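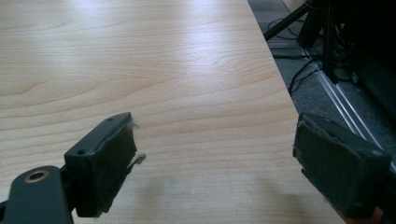
The new tabletop, pale and wavy.

I've been going on about the table ever since I first mentioned it in November! I went back and forth over the color for ages (Kyu-ri Tak voted for something much darker, sorry Kyu-ri) and I'm so happy I stuck with the light one. It goes with pretty much everything.
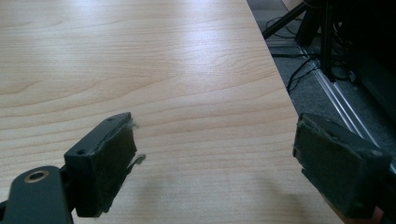

TABLE AND FLOOR

I love the grain next to the speckled gray carpet. The two are close enough in mood that the room feels bigger to me, and the long straight edge looks nice and crisp against it. Crumbs will show up on one and hide in the other, I suppose.

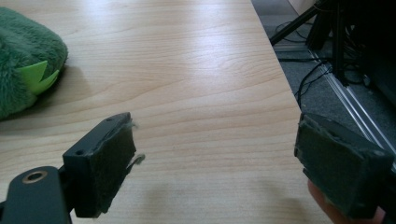

Green plush visitor, spikes and all.

I'm calling it a dinosaur, but Sun-ja Choo says dragon and she won't budge. Either way that lime green is fantastic on the pale surface!
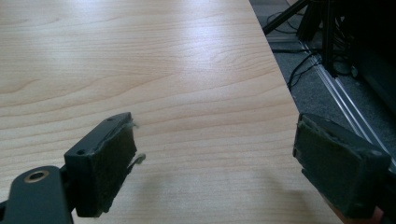 Shine and grain

The top gets a big patch of glare from the light, which I kind of like. A damp cloth does the job for cleaning, and 15 minutes later I've usually got my elbows all over it again. Chairs are next, if I can ever pick some.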